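Tretomari Kitchen & Craft Support
Ticket 741
Subject: Pink bowl from the Guseo set, and what goes in it
Status: Solved

Opened, 7 am

Hi there! I bought the Guseo colour-mixing set for our kitchen-table science corner and I'm stuck on a couple of things. The set itself is lovely, but my bowl has a faint yellow tinge on the inside that won't shift (from the dye, I'm guessing, we let it sit overnight, my fault). I've tried dish soap and warm water, then a paste of baking soda left on while I had my coffee. It's better than it was but I can still find it if I tilt the bowl to the window.

I don't want to go at it with a scourer and wreck the finish. Is there something gentler that works? And is the bowl meant for rinsing the tubes, or for mixing in? The Caltau leaflet that came in the box only talks about the tubes.

The bowl is the salmon-pink one, in case you sell it in more than one colour. 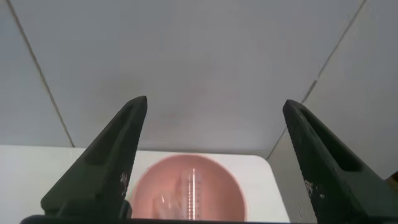
Pink bowl on the white table, looking down into it.

Update, same morning

Thanks for the quick reply! To answer your questions in order. No, it hasn't been through the dishwasher. Yes, it's the dye from the little bottles and not food colouring from the cupboard. And no, I hadn't tried white vinegar, so I'll give that a go at lunch.

You also asked how I've got everything laid out, because you wondered if drips were getting from the tubes into the bowl. I keep the rack toward the middle and the bowl over to the right near the back, with the clear cup beside it. I've left a gap in the rack between the yellow and the blue, mostly so I don't grab the wrong one. 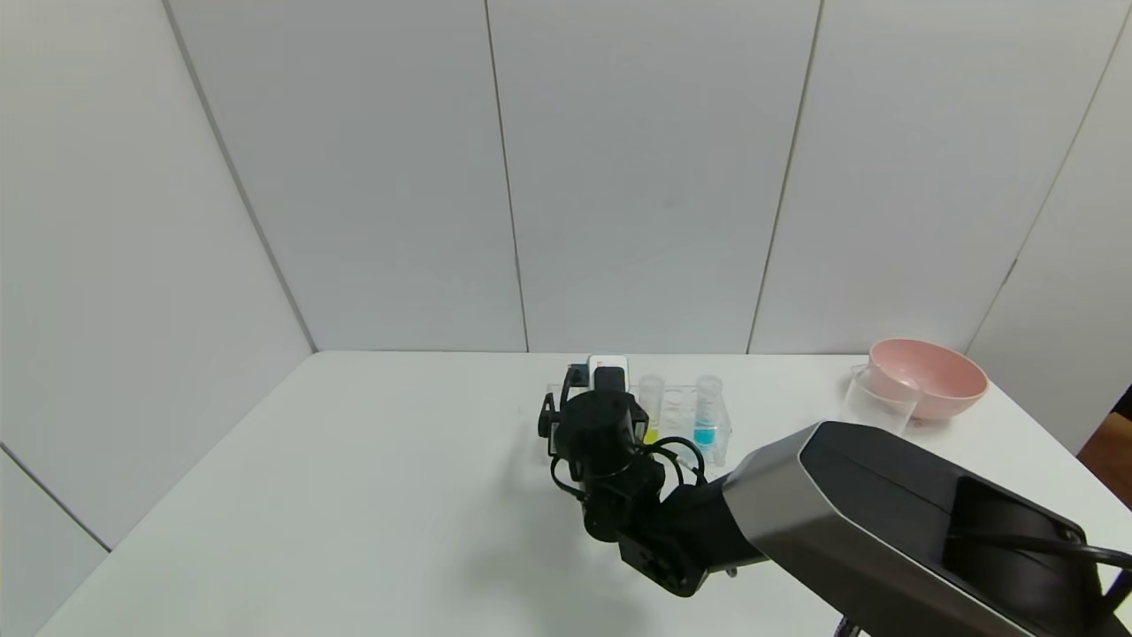
My layout: tube rack, clear cup, pink bowl at the back right.

Update, 4 pm

Okay, vinegar report. I did half vinegar, half warm water, filled the bowl up past where the tinge was and left it through lunch. Most of it came away with a soft cloth. I did it a second time and now I honestly have to hunt for it, so I'm calling that a win!

A few notes in case anyone else lands on this page with the same trouble:

Baking soda paste helped a bit but left a chalky film that took ages to rinse off.

I tried a dab of the Morin cream cleaner on the underside first. It did no harm there, but the smell hung around and I didn't fancy it on the inside.

Don't leave the yellow sitting. Blue rinsed straight out for me every time.

I've also taken your advice and I'm using the bowl for rinsing only, with all the mixing done in the cup.

One last thing, are the white caps sold separately? I'd like a couple of spares, as ours tend to roll under the fridge. If they only come with a whole new rack I'll make do. Otherwise you can close this one off, and thanks again for your help.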